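搜索本站 请输入关键词 搜索

Sterkura 抓取仿真套件试用记录

2018年10月

打印本文 | 用电子邮件发送

六月份的时候我在这里写过一篇,说想找一个能在自己电脑上跑的抓取仿真软件,不用买真机器人,也不用从头搭环境。那篇下面有几位读者推荐了 Sterkura。我先用了试用授权,后来自己付钱买了个人版,到现在用了一段时间,可以写一点比较具体的东西了。软件是我自己买的,厂家没有联系过我。

先说我拿它做什么。我平时的工作和包装有关,经常要判断某种形状不规则的东西能不能用两指夹爪拿。以前的办法是把样品寄给集成商,等对方试完回一份报告,来回很慢。我想要的是一个粗筛的工具,把模型导进去,让夹爪从几个方向去夹,看看哪些姿态明显不行,剩下的再去做实物。

个人版的价格是1710元,一次付清,包含一年更新。里面有仿真主程序、一个机械臂加两指夹爪的现成模型、一个叫 Ravari 的物体库,还有抓取规划模块 Cheema。另外有一个云端批量计算的服务叫 Estano,要单独买,我没有买,所以下面不谈。

安装比较顺利。安装包下载完以后解压,运行安装程序,填授权码。授权码绑定机器,换电脑要先在旧电脑上注销,这一点说明书写在很后面,我是重装系统以后才看到的,结果只好写邮件请他们手工解绑。当天下午就回了信,处理得还算快。显卡要求不高,我用的是一块几年前的中档卡,画面转动时没有明显的卡顿。

第一次打开以后是一个空场景,背景是深蓝灰色,没有地面。我开始以为是没有加载完,后来知道默认就是这样,要地面和桌子得自己从菜单里加。我做抓取测试时一般不加,一来看得清楚,二来可以省掉物体和桌面的碰撞计算。不加桌面的时候要记得把物体的重力关掉,否则一开始仿真它就掉下去了,视图里什么也找不到。我第一次就找了好一会儿。

物体库 Ravari 里一共有200个模型,分成几类:瓶罐、工具、食品、杂项。规则形状的我没有太大兴趣,圆柱和方盒怎么夹大家都清楚。我主要用杂项里面那些表面凹凸的东西,和我工作里碰到的比较接近。这篇里的截图都是用同一个薄荷绿色的模型做的,形状像一朵玫瑰,也有点像卷心菜,花瓣一层一层裹着。

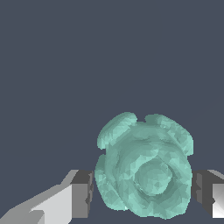
库里模型的面数都比较低。这样做的好处是接触计算快,坏处是接触点的位置会有偏差。夹爪的接触面是平的,物体表面是一个个小三角面,真正碰到的往往只是几条棱或者几个角。程序里有一个选项可以显示接触点,打开以后能看到两侧接触点的分布,如果全部挤在一个小区域里,这个姿态我一般就不要了。也可以导入自己的高面数模型,程序会问要不要简化,不简化的话速度会慢很多。

规划模块 Cheema 的用法是这样的:选中物体,设定夹爪最大开口和允许的接近方向,然后点生成。它会给出一批候选姿态,按评分从高到低排列。双击其中一条,机械臂就走到对应的位置,可以单步看,也可以连续播放。评分的算法说明书里只有半页,大意是综合了接触面积、力的方向和重心距离,三者的权重可以自己改。

我试下来,默认权重偏向重心,所以它喜欢夹在物体的中部。对表面比较平的东西没有问题,对这种花瓣状的东西就不一定合适,因为中部正好可能有一道深的凹槽,平的指面搭在槽的两边,实际接触很少。把接触面积的权重调高以后,排在前面的结果合理多了。这个调整花了我两个晚上,主要是每改一次都要重新生成,没有办法只重算评分。我已经把这个意见发给他们了,回信说在考虑。

视角方面,程序可以同时开几个视图。我常用的是两个,一个贴近夹爪看接触,另一个放远一点看整条手臂的姿态。只看近处容易忽略手臂本身的问题,有些姿态手指夹得很好,但是肘部弯得很厉害,放到真机上周围稍微有点东西就会碰到。 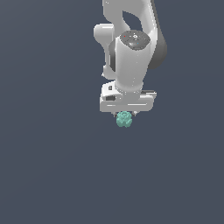 手臂模型做得比较细,外壳、关节、手部的槽和接缝都有。不过外壳的细节只用于显示,碰撞检测用的是另一套简化的外形,可以在菜单里切换出来看。简化外形比外壳大一圈,所以有时候画面上明明还有空隙,程序已经报碰撞了。刚开始用的人可能会觉得是程序出错,其实是留了余量,余量的大小在设置里能改,我把它改小了一些。

手腕那里如果有自己的传感器或者转接板要加,可以导入一个零件挂上去,程序会把它算进碰撞里。质量和重心要手工填,不会从模型里自动算。这一步我觉得做得粗糙,填错了也没有提示。我有一次把克当成千克填,手臂一动就抖得厉害,查了半天才找到原因。

再说夹持力。夹持力的设定有两种,一种是固定力,一种是位置控制,手指走到设定的开口就停。我建议用固定力。位置控制在物体表面凹凸的情况下很不稳定,模型稍微转一点角度,同样的开口就可能夹不紧,或者两个物体互相嵌进去一块。嵌进去的情况在画面上能看出来,但是结果表里仍然算作成功,这一点要小心。我的做法是把允许嵌入的深度设得很小,超过就判失败。

摩擦系数也要自己填,库里的模型都用同一个默认值,没有按材料区分。我不太清楚这个默认值是怎么来的,用我手头的样品对照,感觉偏高。偏高的后果是仿真里夹得住、实物会滑。调低以后,能通过的姿态少了很多,剩下的那些比较可信。

我把同一个物体按不同朝向放了6次,每次取评分最高的姿态运行,手指张开,下降,闭合,再抬起。写批处理脚本就可以自动跑,不用一个一个点。脚本用的是它自己的一套命令,语法不难,但是报错信息只有编号,要去说明书附录里查。

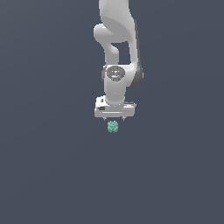 张开时两指的开口和物体宽度之间要留多少,是我调得比较多的一个参数。留得少,下降时手指容易先碰到突出的部分,把物体推开。留得多,闭合的行程长,两侧手指如果不是同时接触,物体会先被一侧推着走。没有桌面摩擦的情况下,这个推的动作比实际要夸张,所以我看这一类结果时会打折扣,必要时把桌面加回来再跑一遍。加了桌面以后计算时间几乎翻倍,只对筛剩下的姿态做就可以了。

这个软件不能做的事情也写一下。软的东西不行,所有物体都按刚体算,海绵、布袋、真的花都不能直接用它的结果。吸盘也没有,只有两指夹爪,厂家网站上说以后会加,没有写时间。多台手臂的场景个人版不支持。中文界面有一部分没有翻译,规划模块的设置页基本上是英文。

同行 Maysoun Tannous 也买了这一套,她主要用来给客户做演示。她的意见和我不太一样,她认为规划模块用处不大,手工摆姿态更快,看中的是画面干净,录屏以后不用处理就能放进方案里。她还提到导出视频时帧率不稳,我没有导出过视频,没有办法确认。

数据导出我倒是用得多。每次运行的结果可以存成表格,里面有姿态、接触点坐标、夹持力和是否成功。时间一列用的是仿真时间,没有实际日期,文件多了以后很难分清是哪一次跑的,我现在是自己在文件名里加编号。

总的来说,拿它做粗筛是够用的,我会继续用,明年要不要续更新费看他们加不加吸盘。如果您手里的东西基本是硬的,又正好用两指夹爪,可以先申请试用授权,试用版功能和个人版一样,只是不能导出数据。如果主要是软包装,现在不用买。

下一篇准备写导入自己模型的步骤,包括简化到多少面比较合适,已经跑了一部分,还没有整理完。

打印本文 | 用电子邮件发送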